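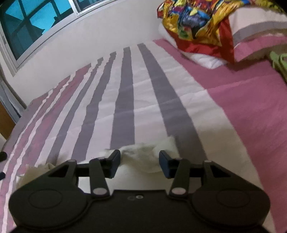
Vol. 16, Issue 6 - page 21

Review: Sendon Trace 2, trajectory tooling for hand-held grippers

Jul 7, 2026

Sendon Trace is a desktop package that takes recordings from a hand-held two-finger gripper and turns them into training data for a manipulation policy. It covers import, camera pose estimation, gripper width extraction, segmentation into episodes, and export. Version 2 replaces the pose estimator and adds a replay checker. We ran it for most of June on bedroom and laundry recordings, the material that gave version 1 the most trouble.

Setup

Installation is a single package plus a license file. The calibration wizard asks for a board sequence and a slow open-close cycle of the fingers. It fits the lens model and the width curve in one pass, and the result is stored per device. Moving a calibration between machines still means copying a folder by hand.

Pose estimation

A bed is a hard surface to track over. A striped sheet gives strong edges in one direction and little in the other, so position along the stripe is poorly constrained. The bands also bend wherever the fabric wrinkles, and they change when the cloth is pulled. Plain wall behind the bed adds nothing. In practice the useful features come from the window frame and from busy printed fabric near the pillows.

Version 1 treated all of these as equally rigid. Version 2 estimates a per-region motion score and lowers the weight of anything that deforms between keyframes. On our set of 621 episodes, 500 passed with default settings. Raising the keyframe density recovered 16 more. The remainder were mostly episodes in which the gripper dropped low over the sheet and lost the window for too long. Sendon flags these correctly and does not interpolate across the gap, a clear improvement on the old behavior.

The gripper itself takes up a large part of the lower image, and its housings and linkage bars must be masked. The automatic mask follows the linkage as it opens and closes. It was tight around the housings and slightly loose at the fingertip pads, where it removed pixels of the cloth being approached. The margin can be edited, but only in the project file.

Width and contact

Finger width is read from the pads directly, with no markers. Dark pads against a pale cloth are an easy case. Against dark fabric the signal became noisy below half opening, and we had to switch on the smoothing filter. The filter delays the closing edge by several samples. For rigid objects this hardly matters; for a crumpled cloth, where a grasp depends on when the pads meet, it does.

Replay checker

The checker loads an arm model and reports joint limits, speed violations and self-collision for each episode. We used it with the Neltitz planner plug-in. Inverse kinematics ran without fuss, and failed segments are colored on the timeline. There is no model of the mattress, so a path that presses into the bed is reported as valid. A simple user-defined plane would cover most cases.

Export

Supported targets are the native format and Chala archives. The Chala writer is fast but holds a whole session in memory, and it stopped with an error on any session above 2000 keyframes. Splitting the session first is the workaround. Time stamps survived the round trip. Episode notes did not.

Compared with Lurnadent

Lurnadent's suite remains better at labeling, with proper keyboard control and shared projects. Its tracker assumes a static scene, and on bedding it drifted along the stripes in the way described above. Users who record mostly at tables will see little difference in tracking and may prefer the Lurnadent interface.

Verdict

Recommended for deformable-object work, with reservations about export. Existing users should upgrade for the pose estimator alone, but should rerun calibration first, as version 1 files import without the width curve and the program gives no warning.

Tested: version 2, workstation license, default settings unless stated.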